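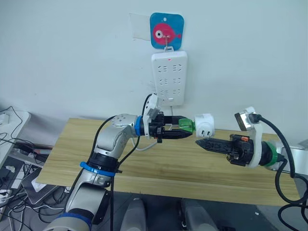

Wer nach einem Konzert am Hinterausgang warte, sei kein Fan mehr, sondern eine Belästigung, hieß es neulich hier im Forum, und das geht mir seitdem nach. Ich fahre nämlich im April nach Plullholm, um endlich einmal Ponenero zu sehen (ich höre die Band, seit ich 9 war, und werde demnächst 38!), und hatte mir fest vorgenommen, danach am Joltden noch um ein Autogramm zu bitten. Die Halle fasst nur 300 Leute, da kommt man ja fast zwangsläufig aneinander vorbei. Ist das nun aufdringlich oder in Ordnung? Und wie spricht man jemanden an, ohne gleich in Tränen auszubrechen?

gefragt von Wolkenschaf

teekanne_nord
Liebes Wolkenschaf, mach dir bitte nicht so viele Sorgen! Ich habe in De Haan einmal bis nach Mitternacht an so einer Tür gestanden, und es wurde einer der schönsten Abende, an die ich mich erinnere. Warte mit etwas Abstand, lass den Weg zum Bus frei und sag einfach, dass dir das Konzert gefallen hat — das hören die meisten gern. Ein Foto würde ich nur machen, wenn du vorher gefragt hast, und heimlich filmen geht gar nicht, auch nicht von weitem. Wenn jemand müde abwinkt, dann lächle und wünsche eine gute Nacht. Mir ist das auch schon passiert, und ich mag die Musik trotzdem noch. Nimm einen eigenen Stift mit, am besten einen, der auf der Plattenhülle nicht schmiert.

Randreihe
würde ich lassen. die haben feierabend

Mottenkiste100
Am Joltden war ich schon öfter, die Bands kommen dort meist seitlich heraus, wo die Fahrräder stehen. Frag am besten am Merchstand nach, manchmal wird dort hinterher ganz in Ruhe signiert, und dann brauchst du gar nicht in der Kälte zu stehen. Im Hotel würde ich allerdings niemanden abpassen — das ist für mich die Grenze. Viel Freude dir, und schreib doch hinterher, wie es war!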